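12/10/31 作業ノート(糊・裏打ち)

Szalai の生麩糊、新しい袋を開封。前の袋の残りと混ぜないこと。棚の左側に日付を書いて置いた。

炊き方は前回と同じで、粉1に対して水4。一晩浸けて上水を捨て、弱火で透明になるまで練る。途中で一度だまになりかけたが、火から外して木べらで潰したら戻った。裏漉しは2回。1回目の後の糊はまだ粒が指に当たる。急いでいるときに1回で済ませたくなるが、薄美濃に使うと粒がそのまま表に出るのでやらない。

薄めた糊は刷毛から落ちるときに糸を引かない程度。数字で残したいが、毎回炊き上がりが違うので比率だけ書いても役に立たない。前回の紙片に塗った見本をノートの裏表紙に貼ってある。そちらと比べる。

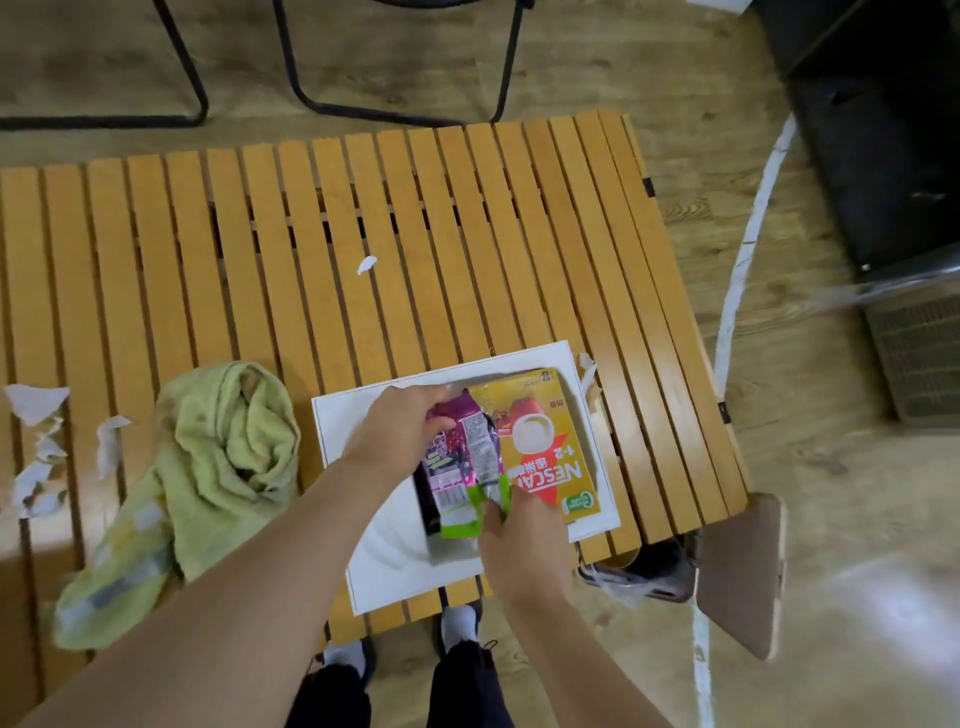 裏打ちの対象は Berninberg の地籍図、残り7枚。うち2枚は折り目で完全に切れている。切れた2枚は先に表側から養生紙で仮留めし、それから裏を湿す。湿しは霧吹きで周辺から中央へ。仮置きの受けには縁の浅い白いトレイがよい。あの程度の低い立ち上がりなら紙を横に滑らせて出せるし、下が白いので欠損の形も読みやすい。深いバットは出すときに角を引っ掛けるのでやめる。吸取紙は1枚ごとに替える。

インクの滲み試験。黒は問題なし。赤の境界線は水で動かないが、綿棒を10秒以上当てるとわずかに色が移る。緑の彩色は3番の図だけ弱い。3番は水を減らして、糊を少し濃くして打つ。Yi-chun Ko さんは先に緑の部分だけ膠で押さえる案。私は光沢が残るのが気になるので、端の小さい部分で両方試してから決めたい。

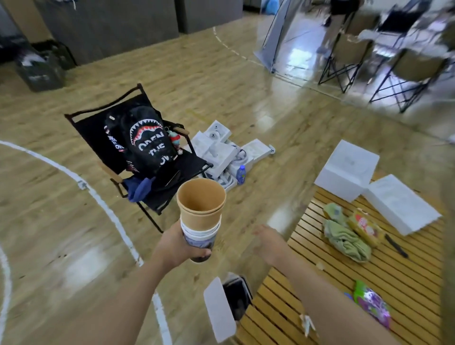 仮張りは4枚まで済んだ。5枚目は周囲の糊代が足りず、足し紙を付け直してから。乾き待ちの間に空気口の紙片を入れ忘れたのが1枚あった(2番)。剥がすとき篦が入らないので、左下から少し湿して開けること。次に作業する人は見落とさないように、板の裏に鉛筆で印を付けてある。

室内の湿度が午後から下がった。仮張り板は窓側から奥へ移動。急に乾くと紙が鳴る。以前 Bremholm の図面で一度端が裂けていて、あのときも同じような乾き方だった。夜は覆いを掛けて帰る。

圧しについて。Verkolach のプレスは目盛りが当てにならない。700 の位置で止めても、日によって効き方が違う。当面は板と鉛の重しに戻す。ネジの調整は11月に入ってから。

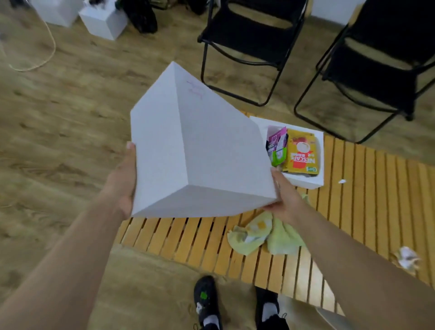

白い箱。右上の面に薄いピンクの手書きあり。

保存箱の内寸は図の外形に左右1センチずつ足す。前の箱はぴったりに作りすぎて、出し入れのたびに縁が擦れていた。蓋の折り筋は骨篦で2度。中性紙の在庫は大判があと少ししかなく、7枚を同じ箱に入れるか2箱に分けるかで取り方が変わる。厚みは裏打ち後に測ってから決める。間紙の厚さも足すこと。

残り
・3番の緑、膠と糊の比較
・5番の足し紙
・2番の空気口
・刷毛の洗い直し。根元に糊が残っている。ぬるま湯で、櫛は使わない
・Ko さんに緑の試験片の写しを渡す

糊は冷蔵庫の下段。表面に水を張ってある。上水は毎日替える。酸っぱい匂いがしたら全部捨てて炊き直し。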